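Care of Brass Wind Chimes and Incense Bowls
Memside Home Guidance

Chimes hung near an entrance should be taken down twice a year and wiped with a soft, dry cloth. Lacquered brass must not be polished – the coating will cloud. Cords should be replaced when they begin to fray.

Incense bowls require a bed of clean sand or ash at least 4 cm deep. Sift the ash after every few uses and discard burned ends only when fully cold. Bowls should stand on a heat-resistant tile, well clear of curtains. 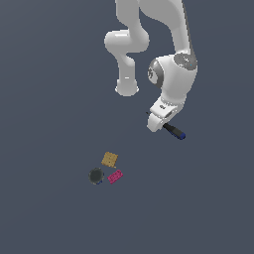
Store unused sticks in a closed tin, away from sunlight and kitchen steam.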